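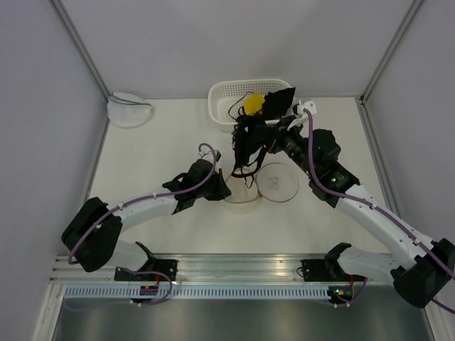
White basket with a yellow item and black fabric, at the far side of the table

About Treritz Laundry School

Treritz is a small school in Wernwood for people who want to work in textile care. We teach washing, stain treatment, ironing and simple repair. Our students come from many countries, and for most of them, like for us, English is the second language. Therefore we speak slowly in class and we write the important words on the board.

We opened in February with one course for beginners. Today we offer three courses, and the longest of them takes 113 hours. The lessons are in the morning, so that parents can be home when school finishes.

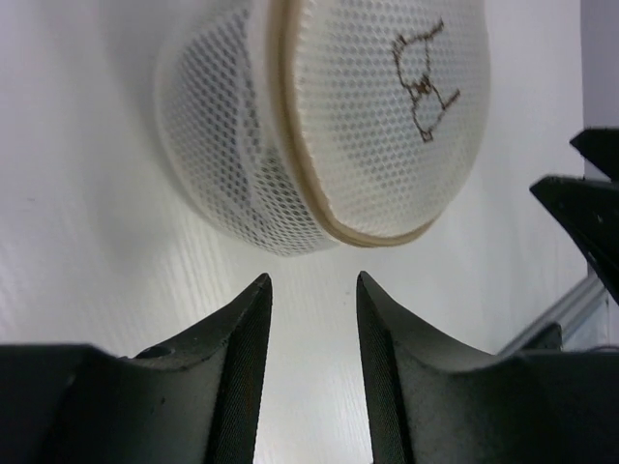

In the first week every student learns to read care labels. After this we go to fibers: cotton, wool, linen and the synthetic ones. We keep a collection of 1000 fabric samples, and students may borrow them to practice at home.

The practical part takes place at Vandenberghe, a hotel laundry near the river. There you learn how the work is organized in a real company, also on a busy day.

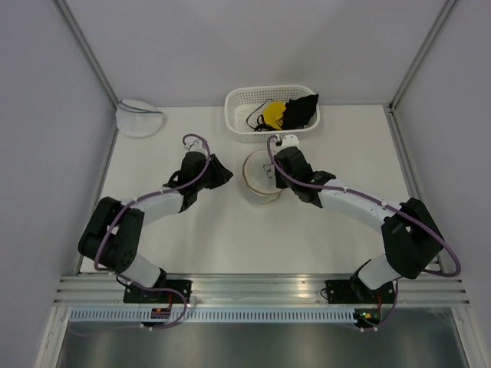

The course fee can be paid monthly. If you have a letter from the employment office, please bring it to the first meeting. The registration costs 100 dollars and we return it when you complete the course.

Our office is on the second floor of the Enerach building, entrance from the yard. Please ring twice.

Page updated Sunday, December 20, 2020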